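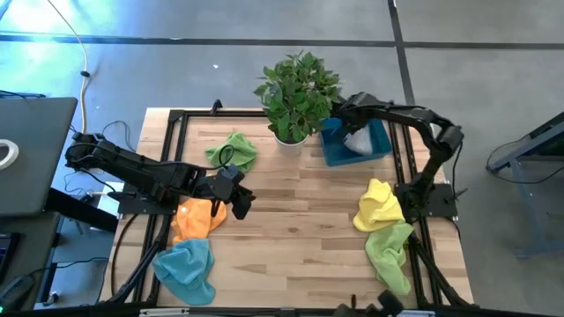

共用施設の木製作業台の再塗装について、ご教示をお願い申し上げます。当施設では共用の机や台の維持管理を総務部門が所管しており、塗装の更新時期を迎えたものから順次手入れを行う方針です。対象の天板は細い木を寄せ合わせたつくりで、淡い褐色から濃い茶色まで色味に幅があり、濃い色の節も点在しております。現在の塗装の種類は記録が残っておりません。オイル仕上げとウレタン塗装のいずれを選ぶべきか、また節の部分に特別な処置が必要か、お尋ねいたします。

なお、台は全部で39台あり、一度にすべてを使用停止とすることはできません。12月の休館期間に着手する予定で、一台当たりの費用は材料費のみで609円以内に収めるよう指示を受けております。
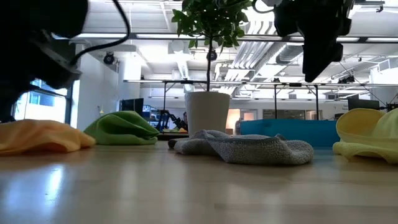 休館期間中は暖房も停止いたしますので、低温下での乾燥時間についても併せてご意見を賜れれば幸いです。作業は職員が行い、専門業者への委託は予定しておりません。

Walid Tarawneh
2018年10月10日

Piret Rimkutė
ご照会の件につき、当方の経験の範囲で回答いたします。まず既存塗膜の有無をご確認ください。目立たない箇所に水を一滴落とし、しばらく置いて染み込むようであればオイル仕上げ、または塗膜が失われた状態と考えられます。水をはじいたまま残る場合は塗膜が存在する可能性が高く、その上からオイルを塗布しても浸透いたしません。

塗膜がある場合は、研磨によって除去した後に塗装方法を選定することとなります。不特定多数が使用する台であれば、輪染みの生じにくいウレタン塗装をお勧めいたします。部分補修のしやすさを重視されるのであれば、オイル仕上げも十分に検討に値します。節は、ぐらつきや樹脂のにじみがなければ、そのまま塗装して差し支えありません。

低温下での作業については、製品の説明書に記載された使用温度の下限を必ず遵守してください。当方では以前、無暖房の部屋でウレタンを塗布し、48時間を経過しても指の跡が付く状態であったため、全面をやり直しました。作業日だけでも暖房の使用許可を得られるのが賢明と存じます。

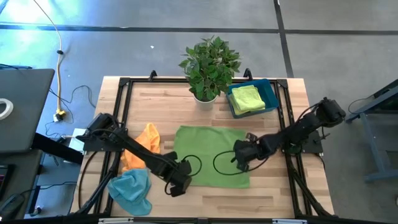
Harvey Sutherland

オイルで問題ないと思います。当方はKorkariの製品を使用しております。予算の件は存じません。

Gladys Montoya
先の回答に補足いたします。研磨は100番程度の粗い紙から始め、木目に沿って進めてください。寄せ木の天板は材ごとに硬さが異なることがあり、一か所に力を掛けると段差が生じます。当て木の使用を標準とし、粉は掃除機で吸い取った後、固く絞った布で拭き取ることとしてください。
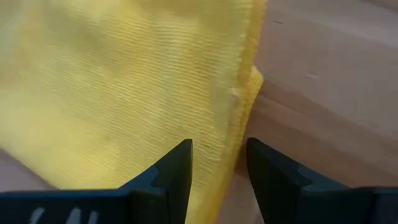 写真提供：Annick Gill

拭き取りに用いる布は、毛羽の出にくいものを指定なさるべきです。塗膜に繊維が残りますと、再度の研磨が必要となります。また、乾性油を含んだ布は自然発火のおそれがありますので、丸めたまま放置せず、水に浸した上で、自治体の定める方法により廃棄してください。この点は作業手順書に明記し、当日の責任者が終業時に確認する運用が望ましいと考えます。

費用については、缶の容量によって単価が大きく変わります。39台分の塗布面積を先に算出し、大容量缶で見積りを取得されることをお勧めいたします。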